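How Doors Work

A door is a panel that closes an opening in a wall. It has to do two jobs. When shut, it must stay in place and block air, sound and light. When opened, it must move out of the way without much effort. Most doors in houses and schools do this by turning on hinges.

The parts of a hinged door

The frame is fixed to the wall. The side pieces of the frame are called jambs, and the piece across the top is called the head. The moving panel is called the leaf. Some doorways have one leaf and some have two.

A hinge is made of two flat metal plates joined by a pin. One plate is screwed to the jamb and the other to the edge of the leaf. The pin lets the plates turn but keeps them from coming apart. The line that runs through all the pins of a door is called its axis. Every part of the leaf moves in a circle around this line.

Why the handle is far from the hinges

Pushing on a door makes it turn. The turning effect of a push is called torque. Torque depends on how hard you push and how far from the axis you push. If you double the distance, you need only half the force.

Try this with an adult nearby. Open a door a little way and push it with one finger next to the handle. Then push it at the middle. Keep your fingers away from the hinge side, where the gap closes and can pinch. The push at the middle takes more force.

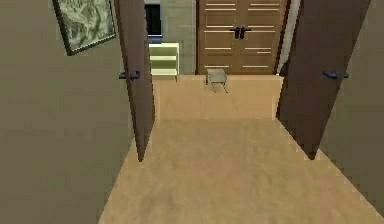 Why do some doorways have two doors?
A wide opening would need a very wide leaf, which would be heavy, pull hard on its hinges and need a lot of floor space to swing. Two narrow leaves share the weight and each one swings through a smaller area.

How weight pulls on a door

Gravity pulls the leaf down. The hinges hold it up at one side only, so the leaf also tries to tip. The top hinge is pulled away from the jamb, and the bottom hinge is pushed against it. If the top screws come loose, the far corner of the leaf drops and may scrape the floor.

The old town hall in Votville has a door with a mass of 88 kilograms. It hangs on 4 hinges. The storage sheds in Muswood have light doors of 16 kilograms, and these need only two.

Staying shut

A latch is a small piece of metal with a sloped face. A spring holds it out. As the door closes, the slope meets a metal plate on the jamb and the latch is pushed in. When it reaches the hole in the plate, the spring pushes it out again. Turning the handle pulls the latch back.

Words to know

Axis: the line an object turns around.
Jamb: a side piece of a door frame.
Leaf: the moving panel of a door.
Torque: the turning effect of a force.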